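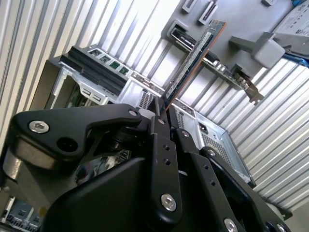
My pension from Maes came to nineteen years, according to the letter, and I had worked there for 20. The letter was from Cendix, a firm I had never heard of that had apparently been looking after my old age for some time. It was sorry to inform me that the supplement began at 20 years of service and that my record had been "finalized," a word I had last seen used about my divorce. I had always pictured my pension as money in a drawer, possibly with my name on an envelope. I now understood that it lived on something like a thin card, dark blue-green on the face with a copper-brown edge, the sort of thing that nearly vanishes when you hold it sideways. Somewhere on there was my missing year, and I was invited to call.

I called. After a while I was asked for my member number, which was 3374, and then asked whether I was sure.

"It's on your letter," I said.

"It's just that 3374 is deceased," said the young man.

We both thought about this. He was very nice about it. He asked if I might be the spouse of 3374, in which case there was a form and, he thought, a small lump sum. I asked how small. He said two thousand dollars. I will admit that I did not answer right away.

"I'm 3374," I said at last. "I'm alive. I'm in my kitchen."

"Okay," he said, and I could hear him typing. I have wondered since what he typed.

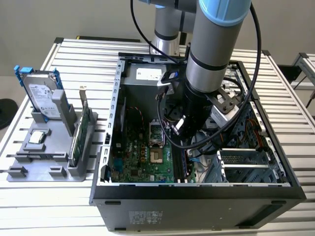 Robot arm over an open computer case

The form for being alive arrived the following week. It had to be signed in front of a witness who had known me for at least two years and was not related to me, living with me, or expecting to benefit. I took it to my dentist, who said she could swear to the teeth.

The form for the missing year was longer. Cendix wanted pay stubs. I explained that the year in question was the one Maes had spent moving its office from Bututden to the other side of the river, and that during the move the payroll had been run by a company called Kevden, which paid us in checks the color of canned salmon. I had cashed them. That was what they were for. It hadn't crossed my mind to keep one to show to my seventies.

"Would Kevden have records?" asked the young man. By now I had him more often than not, and we had stopped saying our names.

Kevden's number was answered by a place that sold hot tubs. The woman there had been getting calls like mine for years and had a little speech ready. She told me to try the county. The county told me to try the state. The state had a recording, and the recording told me to try my plan administrator, Cendix, and gave me the number with real warmth.

My sister said I should have been keeping a box. She has a box. She has the receipt for a lawn chair in there, and the chair went in the lake before our mother died. I told her that I'd spent 20 years in accounts payable keeping other people's paper, and that when I got home I liked to look at something else.

That was what did it, though, my saying that. I'd kept other people's paper. And what I had kept, with my own initials at the bottom, was a carbon of every invoice Maes ever paid, including the ones from Kevden for running the payroll, with a list of employees attached so we could be billed by the head. I hadn't stolen them. When we moved, there was a carton nobody had room for, and I had a garage.

It was behind the storm windows. It took me most of an afternoon, and a mouse had been through February, but there I was in the other eleven months – K, Koutsoukos, P., clerk, one head.

I mailed copies in October. I also called, since by that point it would have felt rude not to.

"These are great," said the young man. "These are really clear." He was quiet for a bit. "The thing is, they show eleven months."

"There was a mouse," I said.

"Is there any documentation of the mouse?"

I looked across the kitchen to where the carton was sitting on a chair like a guest. I told him I would see what I could find. Then he asked, for security, if he could just confirm that I was still alive, and I said I was, and he thanked me and put me on hold.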